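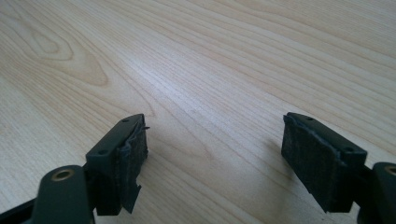

What is the difference between straight grain and cathedral grain in a wooden tabletop? Straight grain shows as close, parallel lines, while cathedral grain forms nested loops or ovals where the saw has passed across the growth rings at a shallow angle.

The distinction matters to buyers of the new table line from Gendmont, which went on sale in October with a written grain specification for each top. The company says most questions from customers over the past year concerned uneven figure, in particular darker loops next to an area of plain, straight lines. Until now such tops were sold without comment and some were sent back as faulty.

Under the new specification, a pale top may carry one area of cathedral figure. The figure may be a shade darker than the surrounding wood. It may not cross a glue joint, and it may not be filled or stained to match. Tops with fully straight grain are sold as a separate grade under the name Zinell, at a surcharge.

"A loop in the grain is a record of how the board was cut," said Ineke Postma, who drew up the specification for Gendmont. "It does not weaken the top. The two kinds of figure take up finish at slightly different rates, and that is the part we had to get under control."

To do so, the company changed its sanding schedule. Tops were previously finished at 120 grit. They now go through two further passes, the last at 240, and are wiped with a damp cloth between passes to raise the fibers. Finish is applied in two thin coats, with a light hand sanding along the grain after the first.

Leemans, the workshop that supplies the glued panels, checked 637 tops against the draft specification during the summer. Of these, 278 had at least one area of cathedral figure and 68 were rejected, most of them for figure running across a joint. Rejected panels are cut down for shelves and drawer fronts.

Nathalie Goossens, production manager at Leemans, said inspection is done under a low side light. "From straight above, a pale top can look the same all over. Move the lamp down and you see the sanding marks, and any patch where the finish sits differently."

Care instructions are the same for both grades. Wipe along the grain with a soft cloth, dry at once, and keep hot pans on a mat. Small scratches can be sanded out by hand — with the grain, never across it — and touched up with the same finish. Abrasive pads are not covered by the warranty.

The first production run is 3000 tops. Orders are handled through the Voketti showroom, where sample boards of both grades can be borrowed.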